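Damau Clutter Picking Kit
Research edition - bin, object set, grasp software and a year of support

Add to quote | Download the method note | Ask Rhona a question

If you have ever tried to get a robot to pick one particular thing out of a heap of other things, you'll know how the afternoon goes. The arm comes down beautifully, the fingers close, and up comes a hairbrush with half the heap hanging off it. The Damau kit grew out of a good many afternoons like that in our Darnstead workshop, and we're very pleased to be able to offer it to other groups working on the same problem.

At the heart of it is a method that Béla Kiss and Rhona Strachan worked out together, which we call nudge-first picking. Most grasp planners look at the bin, score every grasp they can find and go for the best one. Ours asks a question before that: would a small push make the best grasp better? If the answer is yes, the arm slides a fingertip along the side of the object, looks again, and only then commits. It is a simple idea (Béla will tell you it's how he gets the last biscuit out of the tin) but it took a long while to get the scoring right, and the scoring is really what you are buying.

The planner was trained on 2,000 recorded picks from mixed heaps of household things and toys. We chose objects that are awkward in different ways - bristles, thin handles, curved bowls, see-through plastic that depth cameras hate - and we didn't tidy them up between attempts. Whatever the last pick left behind was where the next one started.

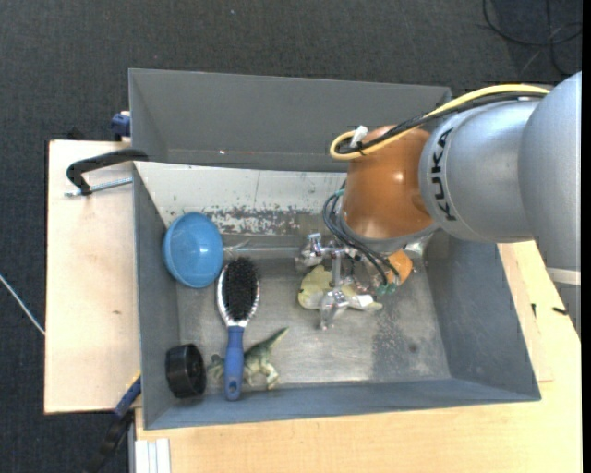
The KUKA arm at work over a mixed bin, with a bowl, a hairbrush and a toy dinosaur on the left.

How well does it do? On our own test, 103 heaps that the planner had never met, nudging first gave us more clean single-object picks than the same planner with nudging switched off. The gain was biggest for flat things lying against a wall of the bin. It was smallest for soft toys, where a push mostly just squashes them, and we'd like to be plain about that. Clear objects are better than they were but still the weak spot, and Vernon Lévesque is working on them for the March update. The full tables, failures included, are in the method note.

What comes in the box

Metal picking bin with sloping sides
Set of 4 bench clamps
Object set of 16 household items and toys, with scanned models of each
Nudge-first planner, with source code and training recordings
Printed set-up guide and calibration board

You will need to supply your own arm, gripper, depth camera and a reasonably modern computer with a graphics card. The planner talks to the arm through a small driver, and we provide one for the arm we use ourselves. If yours is something different, do write to us before ordering, as Blair Lamont has helped several groups write their own and it usually goes more smoothly with a chat first.

A few notes on setting up

Clamp the bin firmly. The planner assumes the walls stay where you calibrated them, and a hard nudge into a corner will shift a loose bin further than you'd think. Leave enough slack in the gripper cables for a full turn of the wrist, and run the calibration again if anybody leans on the table.

Ordering

Kits are put together to order by Dougal MacRitchie and leave Darnstead on a Wednesday. Universities and schools can pay by invoice. Replacement objects are sold singly, so there's no need to buy a whole new set when the bowl cracks.

See also: Sutherland camera mount, Cinier fingertip pads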